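Laboratory Course: Robot Handling
Handout 6 – Comparing parallel grippers on a two-arm station

Read before the session. Bring a printed copy of the result table, because the tablets stay outside the work area.

6.1 What we want to find out

In the last session you compared two grippers on a single arm, with the object standing still on the table. The results were clear and a little boring. Today both arms work on the same object. One gripper gives, the other takes. The question is the same as before: which fingers hold better, and which fingers forgive more error in the position? But the answer is often different when the second side of the object is held by a second machine and the table does not help you.

We compare two finger sets, both in black. The Vidix fingers are stiff and flat on the inside. The Rovov fingers have a softer pad and bend a little under load. The gripper bodies, the arms and the controller program remain the same for both sets. If you change anything else between the two series, write it down and start the series again.

6.2 Preparation

Start the controller and wait until both arms report ready. The Drinetti controller needs 72 seconds for this after a cold start. Please do not press the button a second time during this period, also if the display seems to be frozen.

Check the cables before the first movement. The cable must have a free loop at the wrist, large enough that the last joint can turn to both ends of its range. A loop that is too short pulls on the connector, and the gripper then loses its signal in the middle of a handover. A loop that is too long can fall between the fingers. Move each wrist slowly by hand control and watch the loop during the whole turn.

Then check the fingers. Screws tight, pads clean, no oil. Close the empty gripper and look against the light: the two fingers should touch along the full length. With the Rovov set you will see a thin gap near the root. It is normal and it disappears under load.

6.3 The handover, step by step

The giving arm picks up the cylinder and brings it to the meeting point over the table. It stops. The taking arm approaches in a straight line and closes. For a short time both grippers hold the cylinder, and this is called the double hold. Then the giving arm opens and moves back.

The double hold is where most of the faults are born. Two position-controlled arms which hold one stiff object form a closed chain. If one arm believes that the cylinder is 2 mm more to the left than the other arm believes, neither will give up, and the force grows until something slides. With stiff fingers it grows fast. With soft pads you get more time, but the cylinder may tilt.

For this reason the program keeps the double hold for only 300 milliseconds. You can set a longer value for observation, up to 900 milliseconds. Do not go over this value with the Vidix fingers.

6.4 The two series

Series A: Vidix fingers on both arms. Run the handover at the correct position, then with the taking arm shifted to the left, then shifted to the right. Note for each run if the cylinder was passed, tilted or dropped.

Series B: the same with the Rovov fingers.

Series C is voluntary. Put one set on each arm, and let the stiff fingers give and the soft ones take. Afterwards exchange the roles. In March one group found that the order matters quite a lot, and their curves are in the appendix.

A tilt is easier to judge when the flat top of the cylinder can be seen from above. Choose a turning angle of the taking wrist which leaves the top free – the fingers should come from the side and not cover it.

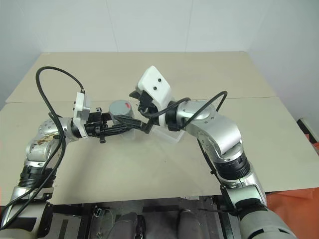 Yáñez adds that the force curve should be read before the result table is filled in, and not after. A handover which looks calm from outside can still have a high peak in the double hold, and a group that has already written "passed" will seldom go back to look for it. Yáñez also recommends to plot both wrists on the same time axis, even if the file must be cut by hand for this.

6.5 Report

Hand in the result table, one force curve for each finger set, and a short text of one page. In the text, answer these points:

Which finger set accepted the larger shift of the taking arm, and in which direction?
Was the peak force in the double hold lower with soft pads in all runs, or only in some?
Would you choose the same fingers for a thin-walled object? Explain from your own curves.

Runs that failed belong in the table too. Give the setting of the double hold for each series, and name the file of the raw data in the last column.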